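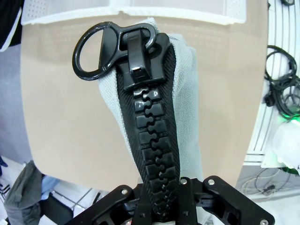

In August I spent one morning at Likden, a small company that makes bags and light clothing and has let a robot cell into its sample room. I repair sewing machines for a living, so I did not go for the fashion. I wanted to see how they look after a machine with two arms and no needle.

Yamila Olivares received me at the door at 9:30. She has kept the cell running since it was installed, and before that she worked for Erotberg on packing lines. The job she gives the robot is easy to explain: take a zippered pouch, hold it without crushing the teeth, and put it in the correct basket. The setup takes longer than the explanation.

First she checks the grippers. On each finger she tries the screws by hand with a short driver, never with a power tool, and she wipes the inner faces with a dry cloth. Dust from fabric is the main enemy. It collects where the jaws meet, and then a thin pouch begins to slide. She showed me her notebook, where the finger screws are retightened every 80 hours. In my shop we have a similar habit with presser feet, so I felt at home.
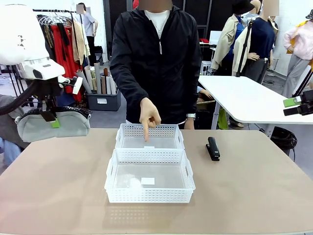
Basket positions are the second half of her morning. The robot has a taught point for each basket, and if somebody moves one while cleaning, all the later drops are wrong by the same distance. For this reason the two white baskets go one in front of the other, with the rims touching, and each has its own small white label, one on a rim and one on the floor inside. The exact spot for a drop is shown with a finger, pointed straight down into the basket, and then the arm is taught to go there. I asked why they do not use a fixture screwed to the table. Yamila answered that a fixture from Nanayakkara was ordered, but it came 3 millimeters too narrow and went back.

After teaching, she runs the motion slowly with an empty gripper, then slowly with a pouch, and only then at working speed. If a pouch is dropped, she writes down which arm it was and whether the zipper was open or closed. The week before my visit they made 436 cycles and she had 47 notes, most of them about the zipper band being held too near its end.

Cables get a look at lunch. She follows each one with her hand from the gripper back to the housing and feels for hard places. A spare set, sold by Ritorora, stays in her drawer — she changed one cable in spring and the work took her until evening, mainly because of the clips.

I left at noon with the name of her cleaning cloth written on my hand. Visits are possible in the mornings, if you write to them first.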